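Prirnier 測試鏈吞吐量複測,第二輪
最後更新:2018年6月12日
分享 4 留言 2

接上一輪。上次記到 Pak-hei 把節點全部重裝,創世區塊改成我們自己的,帳戶也重新生成。今天從空鏈開始跑。

先把這輪要查的事寫清楚,免得跑到一半又被數字牽著走。Prirnier 的白皮書說他們的鏈「可達每秒數千筆」,沒有寫硬體,沒有寫節點數,沒有寫交易大小,也沒有寫「可達」是峰值還是持續。他們的簡報比白皮書更簡潔,只剩一張往右上角走的曲線,縱軸沒有單位。客戶那邊想拿它做點數結算,準備在下一季簽約,問我們意見。我的意見目前是:看不出來。所以才有這本筆記。

要查的東西:
一、節點分散在不同機房時,持續吞吐量是多少。
二、簽章驗證全開和他們預設設定之間差多少。
三、掛掉幾個節點以後,鏈還走不走,走出來的帳對不對。
四、新節點從零同步要多久。

第四項是 Tzu-hsuan 加的。我原本覺得次要,現在覺得它可能是四項裡最麻煩的一項,後面寫。

環境

15 個驗證節點,三個機房,每個機房五個。機器是同一型號的虛擬機,四核心,固態硬碟。機房之間的延遲用 tc 沒有另外加,就是真實延遲。上一輪有人(我)把其中兩台的時鐘校時服務忘了開,結果出塊時間戳亂跳,我們還花了一個下午懷疑共識演算法。這次開工前每台都查過,chrony 都在跑,偏移都在可接受範圍內。

客戶端版本用他們 release 頁上最新的那個,不用 master。上次用 master 跑,回報問題,對方說「master 本來就不穩定」。好,那就 release。校驗碼對過,和頁面上的一致。順帶一提,他們的校驗碼和安裝檔放在同一台伺服器上,沒有另外簽名,所以這個「一致」的意義有限,只能說明檔案沒下載壞。

送交易的機器另外兩台,不和節點共用。壓測工具是 Bollix,Pak-hei 改過的版本,主要改了兩處:一是可以控制送出速率,不會一股腦全塞進去;二是把「已送出」、「已進池」、「已進塊」、「已最終確認」四個時間分開記。原版的 Bollix 只記送出和節點回應,節點一收下就算成功。網路上好幾篇漂亮的評測都是用原版跑的,那些數字我建議全部當沒看過。

交易類型只有一種,單純轉帳,一個帳戶轉到另一個帳戶。合約呼叫這輪不碰。轉帳是最輕的,跑出來算上限。

第一次,預設設定

預設設定裡有一個參數叫 fast_accept,預設是開的。文件裡一句話帶過,說是「最佳化交易接收路徑」。Tzu-hsuan 去讀了原始碼,它做的事是:從已知節點轉發過來的交易不再驗簽,只驗格式。也就是說只有第一個收到交易的節點會驗,其他節點相信它。

我看到這裡就想把筆記闔上。驗證節點互相信任、不重驗簽章,那用一台資料庫加幾個唯讀副本就好,還比較便宜。不過還是照計畫跑完,數字要有。

從低速率開始,每一階跑滿才往上加。低的幾階都很平,送多少進多少。加到某個點以後交易池開始積,進塊速率就不再上升了。在那個點附近反覆跑了幾次,持續進塊速率每秒 285 筆。這是最終確認的口徑,連續跑,取中間那段,頭尾都不算。

峰值當然比較高。某幾個區塊塞得很滿,如果只拿那幾個區塊來除,可以寫出很好看的標題。我猜簡報裡的曲線就是這樣來的,但只是猜,沒有證據,不要引用這句。

離「數千」很遠。Pak-hei 提醒我公平一點,說他們可能用的是實體機、同一個機房、萬兆網路。可能。那他們應該寫出來。

第二次,fast_accept 關掉

關掉以後重新啟動,鏈清空,帳戶重灌,同樣的階梯再跑。每秒 135 筆。不到原來的一半。

我本來以為瓶頸會落在網路,結果看監控是 CPU。驗簽是單執行緒的。四個核心,一個滿載,三個在旁邊看。這個應該可以改,也不難改,只是目前的版本就是這樣,我們評估的是目前的版本,路線圖上寫的「平行驗證(十月)」不列入計算。

Tzu-hsuan 的看法和我不太一樣,值得記下來。她說客戶的結算量一天也沒有多少筆,135 對他們綽綽有餘,吞吐量根本不該是反對的理由。這話我同意一半。量是夠的。可是對方明知道使用者會看這個數字,就把驗簽預設關掉來換數字,這件事本身讓我對其他預設值也不放心。她說那就去把其他預設值都查一遍。於是她就去查了,清單附在共用資料夾,目前看到三個可疑的,還沒驗證,這裡先不寫。

第三次,殺節點

維持 fast_accept 關閉,用低速率送交易,然後開始停節點。

先停一個,沒有反應,出塊照常。停到四個,出塊變慢,輪到停掉的節點提案時會空等逾時,這是預期內的。停到第五個,鏈停。按照他們宣稱的三分之一容錯,15 個節點停五個本來就該停,這一段我沒有話說,做得對。

再把五個節點一起拉回來。四個很快就跟上,第五個起來以後報自己的高度和其他人一樣,但是狀態雜湊不一樣。高度一樣,帳不一樣。它沒有停下來,沒有報錯,只在 log 裡寫了一行 warning,然後繼續參加投票。

這個我重做了好幾遍,不是每次都出現,有時候連續幾輪都正常。目前的印象是和停機那一刻硬碟有沒有寫完有關:用正常方式關就沒事,用 kill -9 就有機會中。Pak-hei 去看儲存層,說他們區塊和狀態分兩次寫,中間沒有保護。區塊寫進去了,狀態沒寫進去,重新起來以後只看區塊高度,以為自己都做完了。

只有一個節點壞的時候,其他節點的多數會蓋過它,整條鏈的結果仍然是對的。所以嚴格說「鏈沒有出錯」。但是如果有人的應用剛好接在那個壞節點上查餘額,他會查到錯的餘額,而且查不出來是錯的。客戶的計畫就是每個據點接自己那個節點。

對方的工程師在聊天室裡回得很快,態度也好,說已知問題,下一版修。我問有沒有公開的 issue 可以追,他貼了一個連結,點進去是要登入的內部系統。我請他開一個公開的,他說要問一下。還在問。

關於 Shek 的稽核報告

對方一直拿這份報告出來,說「安全性已由第三方驗證」。我把全文讀了。報告寫得很老實,問題出在引用它的人。範圍那一節明白寫著只看代幣合約,不看節點軟體、不看共識、不看儲存層。報告裡的 commit 也不是現在這個版本的,差了很遠。合約本身他們提了幾個中低風險的問題,對方回覆已修,Shek 沒有複驗,這一點報告也寫了。

所以可以這樣說:代幣合約的舊版本有人看過。其餘的部分沒有人看過,或者有人看過但沒有讓我們看到。給客戶的信就照這個寫法,不要加形容詞。

還有一件,代幣合約裡保留了一個可以暫停所有轉帳的管理員權限,由單一金鑰控制。報告列為「資訊性」。我問對方誰拿著這把金鑰,答覆是「基金會」。問基金會裡誰,沒有答覆。客戶法務應該會對這個有興趣。

第四次,新節點同步

拿跑完前幾輪的鏈,加一個全新的節點進去,從創世區塊開始同步,驗簽全開。

跑了大約 40 分鐘。

聽起來還好,問題是這條鏈很年輕,只有我們這幾輪壓測的資料。同步的時候 CPU 又是一個核心滿載,和前面同一個原因。如果照客戶預估的量跑一年,粗略外推,新據點要加入得等上好幾天。而且同步中斷不能續傳,斷了從頭來。我們試了兩次,兩次都從頭。

對方的建議是用快照。快照可以從官方網站下載,解開就能用,確實很快。快照沒有簽名,節點載入時也不核對狀態雜湊。Tzu-hsuan 把快照裡一個帳戶的餘額改大了再載進去,節點高高興興地起來了,查詢餘額就是改過的數字。這個節點和前面那個壞節點是同一類問題:它自己不知道自己錯。
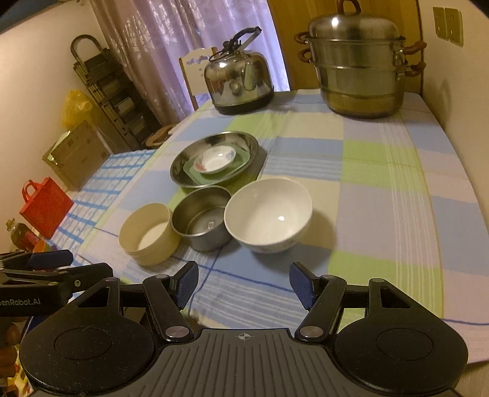 我把同樣的流程在 Lorholm 上也做了一遍當對照,只做同步和快照兩項,不做吞吐量,所以不要拿來比速度。Lorholm 同步也慢,可是中斷可以續,快照改過以後節點拒絕啟動,錯誤訊息還告訴你哪一段不對。可見這件事做得到,而且別人已經做了。Lorholm 有它自己的毛病,文件爛,升級時設定檔格式說改就改,這次不展開。

Pak-hei 問,要不要索性把 Lorholm 列成替代方案寫進報告。我覺得先不要。客戶問的是 Prirnier 行不行,沒問我們推薦什麼,多寫一個名字進去,之後開會就會變成兩家比價,原來那個問題反而沒人答了。而且還有一個更早的問題沒答:他們為什麼要一條鏈。據點都是自己的,節點都是自己的,點數也是自己發的,出了爭議最後是總公司說了算。我在需求文件裡找了兩遍,找到的理由是「透明」和「去中心化」,沒有寫對誰透明。

Tzu-hsuan 說加盟店和總公司之間是有互不信任的,過去為了點數對帳吵過,所以多方記帳有它的道理。這一點我之前不知道,需求文件沒寫。如果是真的,那這案子比我想的有根據。但那樣的話,fast_accept 更不能開,快照更不能用沒簽名的,因為互不信任正是前提。她會去問客戶要吵架那次的紀錄。

還沒做的

合約呼叫的吞吐量。要不要做看客戶下一步,目前沒有排。

長時間跑。這幾輪最長的一次也就是一個晚上,記憶體用量看起來在慢慢往上爬,斜率很小,不知道是快取還是漏。下一輪放著跑,放到它自己出事或者我們失去耐心為止。

時鐘偏移。上一輪是不小心做的,這次應該故意做一遍。故意把一個節點撥快,看它提的區塊別人收不收。上次的 log 還在,但是那時的設定沒有記完整,不能當結果用。我的錯。

手續費。他們文件說手續費由市場決定,我在測試鏈上把手續費設成零送交易,全部都進塊了,排序看起來和手續費也沒有關係。是測試鏈關掉了,還是根本沒寫,要讀程式碼。Pak-hei 說他看。

惡意節點。前面都只做了停機,沒有做亂講話的節點。需要改客戶端,工比較多。Tzu-hsuan 已經有一個分支可以對不同的鄰居送不同的投票,編譯得過,還沒敢說它做的是我們以為它在做的事。

給自己的備註

數字引用的時候一定要兩個一起寫,預設的和驗簽全開的,並且註明轉帳、節點數、三機房。上個案子就是有人從筆記裡只抄了大的那個,後來出現在客戶的新聞稿裡,我們去要求更正,來回寫了一個禮拜的信。

狀態雜湊不一致那個問題,重現步驟寫在 repro 目錄的 README,任何人都可以照做。不保證第一次就中,多殺幾次。中了以後請先不要重啟,把資料目錄整個打包再動,我第一次中的時候太興奮,直接重啟,證據就沒了。

對方約了電話會議,說有新的測試數據要分享。我回信請他們先寄硬體規格、節點數、交易類型和壓測工具版本,收到再約時間。目前收到的是一份新的簡報,曲線換了顏色,縱軸還是沒有單位。

Bollix 的修改還沒有推回上游,Pak-hei 整理中。四段計時那個 patch 應該單獨一個,速率控制另外一個,不要混在一起,不然人家不好看。

留言(2)

Pak-hei Ho:手續費看了一半。欄位有,序列化有,排序那邊寫了一個 TODO。剩下的還在讀,先別寫進報告。

Tzu-hsuan Fu:快照那個我又試了一次,這次改的是驗證者名單,也載得進去。步驟放在 repro 同一個目錄底下。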